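Keerthana Thevar keeps a table in her front room for things that don't have a place yet. It is a folding table, six feet long, bought for a party and never put back in the garage. Everything that comes through her door stops there first: mail, groceries, a neighbor's casserole dish, shoes that need cleaning. At the end of the day she clears it. The rest of the apartment, two bedrooms and a galley kitchen in the Grurndale building, stays in order because of it, or so she claims.

I spent part of February watching her work with other people's tables. Thevar is a home organizer, though she lists herself in the local directory under "household help," and most of her clients find her through the notice board in the laundry room. She charges $80 for a first visit. She doesn't sell bins and doesn't bring any. What she brings is a cloth, a roll of masking tape and a pair of cleaning gloves, and she asks the client to pick one flat surface.

"People want to start with the closet," she told me. "The closet is the hardest thing in the house. I tell them to show me where they put their keys."

The surface is usually a dining table or the end of a kitchen counter. Thevar calls it the landing table. Her first job is to empty it, which can take ten minutes or most of a morning, and her second is to cover it. She likes a cloth with some texture, because small things don't slide on it, and in a plain color so they don't get lost. A screw on a flowered tablecloth can sit there for a month. She has a client who used a bath sheet for the first year and saw no reason to change.

Then the client is supposed to live normally for a week and put everything on the table. At the second visit the two of them go through it.

I sat in on one of these at the home of a couple who run the Rastogi tailoring shop, in a house where the dining table had not been eaten at for four years. The week's collection came to a heap of receipts, two library books, a dog leash, a baking dish, a bicycle light, a jar of buttons and a single glove. Thevar picked up each thing and asked where it had been going. The receipts had been going to the shop. The bicycle light had been going to the basement to be charged and had been on its way, the husband said, for most of the winter.

She doesn't ask whether anybody loves an object. She thinks that question wears people out. She asks what the next step is and who is going to do it. If the next step takes less than two minutes, they do it while she stands there. The leash went on a hook. The light went on a charger. The glove was harder, and after a while it went into a coat pocket with a piece of masking tape on it that said "find other one by April."

The method has limits, and Thevar is open about them. It does little for paper. One client in the building had 1,557 loose photographs in shopping bags, and the landing table was no use for that at all; they bought flat boxes and sorted by decade, and it took until summer. It also depends on somebody clearing the table at night. In a house with small children the table tends to become a climbing frame. She suggests a high shelf in that case, or waiting a few years.

What it does well is the small mixed clutter that other systems leave for last. Organizing books tend to sort by category: all the shoes together, all the dishes, all the tools. Thevar thinks a house gets messy in the other direction. Things from different categories end up in one place at the same time, a cup beside a shoe beside a bag from the store, and what they have in common is that each one was put down in the middle of a job.

She has names for the groups she sees most often. "Travelers" are things passing through on the way to another room. "Openers" are packages and bags that have been brought in and not dealt with. "Chores" are things that need something done to them, such as a wipe or a new battery, and they do best when the tool is set down next to them. A pair of scissors goes beside the thread. If a shoe needs attention, the brush belongs within reach of it, and both leave the table together.

Paper bags get their own rule. Thevar folds each one flat as soon as it is empty and keeps no more than a handful, standing on edge between the refrigerator and the wall. Handles stay on. She has seen a kitchen with 202 of them, which she knows because the client's son counted them aloud as they went out to the recycling. The bags hadn't been a problem, the client said, until she tried to open the oven.

Cups are next. A disposable cup set down on a table will stay there longer than a mug, in Thevar's experience, because a mug has a cupboard to go back to. She asks clients to decide on the spot whether a paper cup is trash or is being kept for something, like seedlings or paintbrushes. If it is being kept, it gets tape and a word.

Small jars get the same treatment. Thevar is strict about labels on anything pale and grainy, after an evening in her own kitchen involving washing soda and a pot of rice. She writes the contents and the month. A jar that can't be identified by smell or by memory gets emptied and washed, and she won't be argued out of it.

The room around the table matters too, though she spends less time on it. Several of her clients rent, and the only flat surface they have is in plain view of the front door. For them she recommends a folding screen. Hers is a secondhand Jestesico, and she paid $255 for it, more than she has spent on any other piece of furniture apart from the bed. It stands behind the table or in front of it, depending on who is coming over. Woven panels let light through, which helps in a north-facing room, and they weigh little enough for one person to move. Solid screens look neater and tend to get left in one position.

For the cloth she has less advice. She owned a Flallitex one for years and liked it until it went gray. Anything that can be washed hot and dried without ironing will do. She shakes hers off the back steps in the morning and puts it back with the same side up.

I tried the landing table at home for three weeks. I used the end of a desk and an old cotton blanket. The first few days were embarrassing, mostly because of the amount of stuff that had apparently been moving around my apartment without my noticing. I found a library card I had already replaced. By the second week I was putting things away before they got to the table, to save myself the trip. By the third I had skipped two nights of clearing and the pile was back up to the height of the lamp.

Thevar was not surprised. Most of her clients stop and start, and a few call her back after a year for what she writes in her book as a "reset." She charges half for those. The steps are the same as the first time: empty the surface, wash the cloth, lay it back down, and begin with whatever is closest to the edge.

She had one more request before I left, which was that I print her starting list, as people keep asking her for it in the elevator.

**Keerthana Thevar's starting list**

- Pick one surface. Clear it down to the wood or the laminate and wipe it.
- Cover it with a plain cloth you can wash.
- For one week, put down everything there and nowhere else.
- Set the tool next to the thing that needs it.
- Fold bags flat. Label jars.
- Clear the table before bed. If you miss a night, clear it in the morning.
- At the end of the week, write down the five things that turned up most often and give each one a hook, a shelf or a drawer.

The last line is the one she cares about. For most households the five are keys, mail, shoes, bags and some kind of cup. In her own apartment it was four of those and a tape measure, and the tape measure now lives on a nail inside the hall closet, at shoulder height, where she can reach it without turning on the light.

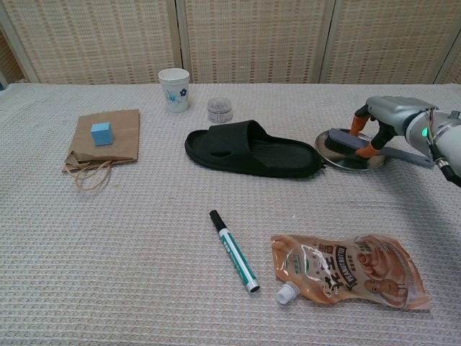 *Travelers, openers and chores on a waffle-textured cloth: a folded kraft bag, a flowered paper cup, a small lidded jar, and a black slide with a brush close by.*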